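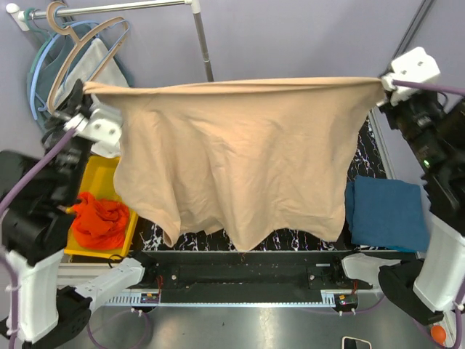 **Folding large cloths** is the household task of reducing a bedsheet, tablecloth or throw to a flat bundle for storage. It is usually done after drying and before the cloth goes into a closet or drawer.

## Method

The cloth is held by two neighboring corners and pulled until the upper edge is nearly straight. The rest hangs free, so that its weight draws out the larger creases. A top edge that has rolled over on itself is opened before the first fold. An uneven lower hem often means that one of the held corners is not a true corner, or that the fabric has doubled up.

The first fold brings the held corners together. Later folds are made on a table or bed - light wrinkles are smoothed by hand at each stage.

## Storage

Folded cloths are stacked flat or hung over the bar of a clothes rack. Bar storage leaves one soft crease, while stacks left for months tend to show a grid of sharper ones.

## In Clerville

The laundry on Turkgate in Clerville handled 815 tablecloths in April, its busiest month, and folded them all to a width that fit its 130 shelf bays. Round cloths were rolled on tubes.

## See also

- Ironing
- Linen closet
- Clothes rack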